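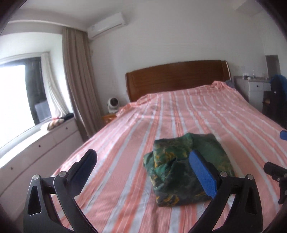 Tamsin Orrell

Notebook, 18 Sep 2022

Curkthorpe, bedroom work. Both grippers, left and right, bundle of green patterned fabric on the striped bedspread (well, sheet, it's a sheet, I keep writing bedspread and getting corrected). Writing this up before I forget it all, because the last entry I did from memory and two of you rightly told me off.

First thing, the window. Big bright window on the left of the bed and most of the glass goes to white. I'd like to try it with the heavy curtain pulled right across and the lights on, same fabric, and see if the Nalis people notice any difference at their end. I've said I'd ask. I haven't asked.

Second thing, and it's the one I care about more, is soft stuff folded into a lump. When the blue pad pushes up against the side of a bundle like the green one, you get no feedback in your hand about how many layers you're about to pinch. With my own fingers I know straight away if I've got one layer or three. With the grippers I'm going by eye, so I lean in, and then my head's over the bed and my back starts up. I've been doing rooms for a long time and my back has opinions! Colleagues on the linen side say the same. We should write that down somewhere more official than here.

What I do now is go for the creased top and leave the side alone, lift a bit, look, then commit. Slower. But I drop less. Hold the other gripper open and well off to the right until you want it, otherwise the two of them tangle over the bedding and you lose the rhythm.

Stripes are good, by the way. Wide pink and narrow white running up toward the headboard, so I can tell if I'm dragging the sheet along with the thing I'm meant to be picking up. On plain white bedding I can't tell until the whole lot has shifted. If anyone's choosing linen for the next block, stripes please.

Now the people bit, since we said the notebook should have it as well as the technical stuff.

The roster. Since June the recording hours come out of the ordinary room hours, and on paper that's fine, same pay, same shift. In practice whoever is on recording isn't stripping beds, so the rest of the team picks up the rooms. Nobody's been nasty about it but I got a look in the linen room and I deserved it a bit. I think it should rotate properly, so everyone gets a go and everyone gets the heavy weeks too. At the moment it's whoever picked up the grippers quickest, and that's mostly the three of us who don't mind being slow and looking silly.

Pay rate. Still the room rate. The contract from Vutow calls it "demonstration work" and I'd like somebody to tell me whether that's a different job with a different rate. Not having a whinge — I just reckon if they've got a separate name for it there ought to be a separate line on the payslip.

The count. We're at 1087 recordings for bedrooms, and Nalis kept 854 of them. I used to take the rejected ones personally. The reasons come back as one word, "blur" or "grip" or "short", and you don't learn much from "grip". What did I do with it? I've asked for a sentence each and was told maybe. Next target is 400 more, all folding, and I'd push for a good part of those to be thick things, towels and blankets and so on, because we're light on them and they're where your hands really get tired.

The tablets. Gaete (the room board) now marks a room as done when the last drawer check goes in, so nobody has to ring down any more. Good in one way, I hated that phone. But ringing down was also how you heard that someone was off crook or that the late arrivals had changed, and that's gone quiet. I found out about the broken lift by walking into it, more or less. We've started a chat at the linen room door at the change of shift and I'd like to keep it whatever the board does.

And the question everybody asks me, is the robot going to do my beds. Don't know. What I can say is I fold differently than I did in June. I think about it in steps now, pinch, lift, look, and when I trained the new starter last week I caught myself teaching it that way, and she picked it up quicker than I ever did. So something's come back our way, at least. She wants a turn on the grippers too, have put her down.

To do: curtain test. Ask about the sentence thing again. Chase the payslip question. Get the 260 hand wipes out of the store before someone uses them on the trolleys. Try the green bundle again from the far side of the bed, right hand leading, and see if my back likes it any better.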